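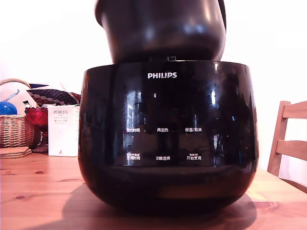 What the quote leaves out

The Kunska quote for a home arm came to 3000 dollars, and I have read it more times than I'd like. Gripper extra. Mounting plate extra. The table it gets bolted to is my problem.

My test for any of these is dull: get the inner pot in and out of the rice cooker. It's dark, smooth and rounded, and it has to clear the rim of the base. The Venwood brochure only shows arms picking up foam cubes. I don't eat foam cubes.

The cheaper option is Nametti at 1549, with a gripper. Sounds good until you get to the service plan, 600 a year — and without it you get no software updates. Keep it 3 years and you've paid more than Kunska wants up front.

Mapplebeck will rent you one by the month. I asked what happens if it dents a pot and got a link to their terms.

So my budget line for April still says zero. I'd change it for a seller who puts the gripper, the plate and the repairs on one page and lets me bring my own cooker to the demo. Two have said they'll get back to me.

Contact | © 2024 All rights reserved | Back to top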